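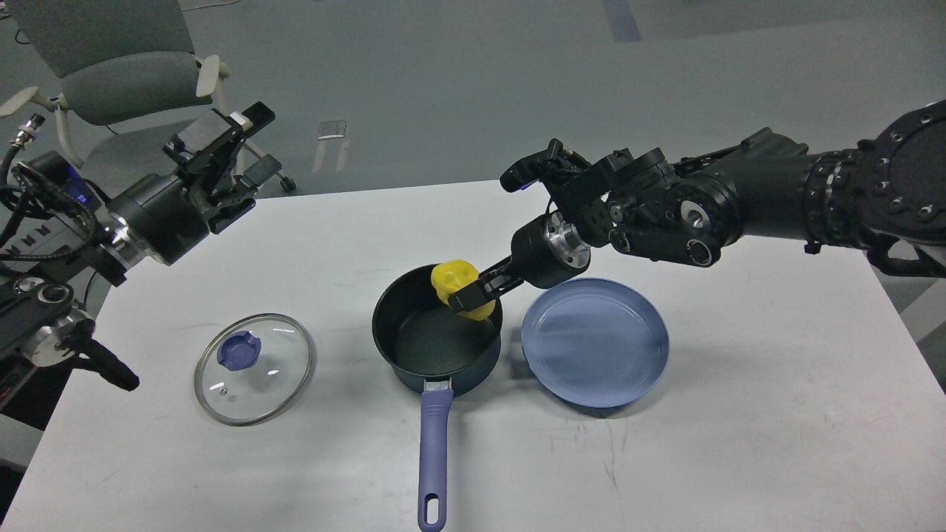
Hüsnü Uysal writes that he took the Dandel chair through Monatport with his mother in June, and that it went down the aisle of the plane without catching on the armrests. He would have liked a longer strap.

Dandel 777 Folding Transfer Chair

The Dandel 777 is a narrow chair for passengers who can't walk the distance from check-in to their seat. It is pushed by a second person. It folds flat and comes with a carry bag. Airlines set their own rules for mobility aids in the cabin, so call yours before you fly and ask where the chair will be stored.

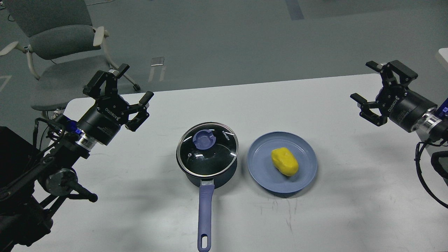
The seat and back are wipe-clean fabric over a steel frame. The fabric is sold in 2 colors, gray and navy. Screens differ, so for the navy think of the outside of the saucepan in the photo — dark, and nearly black in poor light. The seat cover comes off with seven snaps and can be machine washed. The back cover stays on.

What comes in the box
Chair, folded
Carry bag
Lap belt
Two spare brake pads
Hex key

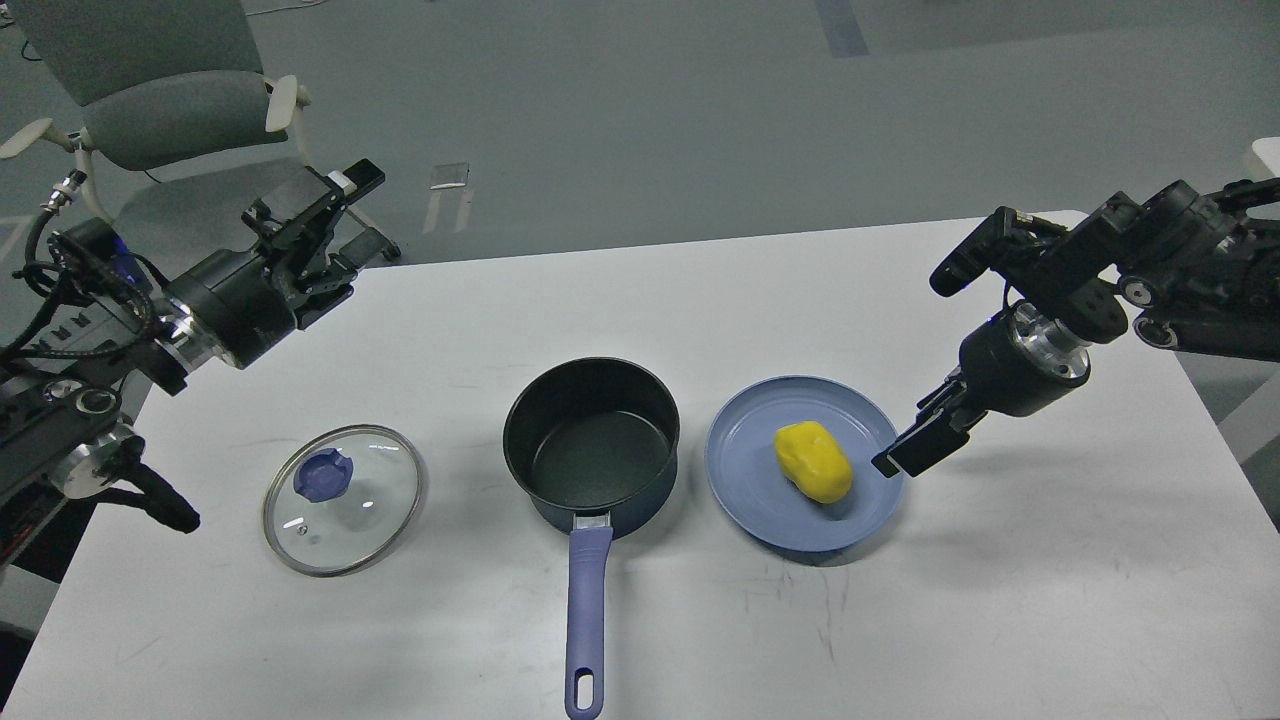

Saucepan between the glass lid and the plate

Setting up

Stand the chair on its wheels and pull the side rails apart until both locks click. Press down on the seat before anyone sits. The brakes are on the rear wheels and have to be set one at a time. With practice it takes roughly 5 minutes to unfold the chair, fit the belt and adjust the footrest. After that the footrest can stay where it is, and the next time you only need to open the rails

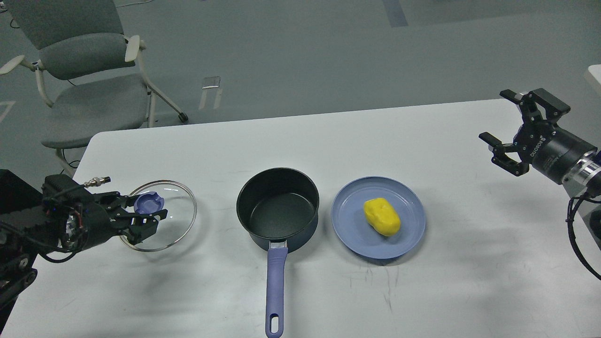 and check the locks. To fold, take off the belt first. If it gets caught in the hinge, open the chair again and pull it free by hand — don't force the rails.

Returns and parts

Unused chairs can be sent back to our Flatham warehouse in the original box. Brake pads, snaps and belts are kept in stock. Orders placed after noon on Friday go out the following week. For the wider model, see the Dandel James.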